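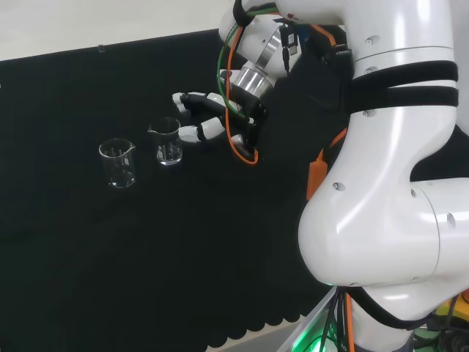
Peltska Facilities and Bench Supplies Desk

Ticket 173
Opened by: Kristýna Ševčík
Assigned to: Hedvika Dvořáček
Opened: 2023-07-15
Category: glassware / bench setup
Priority: normal (changed from low)
Status: waiting on part, workaround in place

Problem as reported:
Volumes off between the two glass beakers on the black cloth table. Fill the small one to 200, tip it into the big one, big one reads under. Not by a little. Also the marks are very hard to read on both. White print, faint, and against the black cloth you'd think it would show up but no. Two people read the same fill and got different numbers. Need to know which beaker to trust or if we bin both.

Second thing, same table: cloth won't stay flat. Front edge goes wavy, glass stands a bit tilted if you put it too near. There's a clip at the back edge by the wall, that side is OK.

Log

Hedvika, first look
Went over with the 200 ml cylinder from the store room. Both beakers clear, no chips on the rims or spouts that I could find. Washed, rinsed, dried both before doing anything. Asked Kristýna for the order slip, she has it somewhere.

Hedvika
Filled small beaker to the 200 line, poured into cylinder. Came out low. Did it again, low again. So the small one is reading high, or I am reading it high. Eye was above the line the first time, my fault. Crouched down for the second and it was closer but still short.

Kristýna
Did you do it on the cloth or on the bare table? On the cloth mine rocks.

Hedvika
On the cloth. Good point, will redo.

Hedvika
Pulled the cloth back, redid it on the bare top with a level. 4 fills each beaker. Much better agreement. Small one still a hair low against the cylinder but inside what you get from a beaker anyway. Big one fine at 200, fine at 600 too (did that one in three goes, cylinder is too small, so dont hold me to it).

So it's mostly the tilt plus reading from above. Beakers are not measuring glass, marks are a guide only. If the volume matters use the cylinder. I know this is on the sheet by the sink but the sheet is behind the towel hook.

Kristýna
OK but the marks. I still can't see them. Was looking for the line with a phone flashlight yesterday and all I got was glare off the base.

Hedvika
Yes they're bad. Tried:
- white card behind: worse, white on white
- gray card behind: bit better
- room lights off, lamp from the side: best so far, glare goes
- drop of food color in the water: helps with the level, does nothing for the print
Wipe with a soft cloth only pls. No scouring pads on these, if that's how the print got so thin it won't come back.

Kristýna
Found the slip. Both from Kolář, same order. No spares left in the cupboard, I looked.

Hedvika
Asked Kolář for a pair with darker print. They have it in the Vovside range, small size in stock, large on back order til September. Ordered both. Keep using the current ones till then, they're not broken.

Cloth
Not cut wrong, it's just creeping forward whenever someone leans on it. One clip at the back isn't enough. Ironed it on low from the underside, front edge lies better but not flat. Want more clips, same kind as the one there. Zoron has them in bags. Requested a bag.

Until then: pull the cloth snug from the front before you set glass down, keep glass well back from the edge. Don't tape it, the tape lifts the fuzz and then it sticks to the beaker bottoms. Ask me how many I've cleaned.

Kristýna
Tried the side lamp. OK yes, can read the big one now. Small one still squinting but I get the same number twice. Pouring big to small also works fine if you go slow, fast it runs back down under the spout and you lose some on the cloth. That might be part of the missing volume to be fair.

Hedvika
Could well be. Adding it to the notes.

Open items
Clips from Zoron: requested, no ship date
Small beaker: ordered
Large beaker: back order
Sheet by the sink: move it to where people can see it (me)
Cylinder: back on the shelf, left side, please leave it there

Leaving the ticket open until the large one is in.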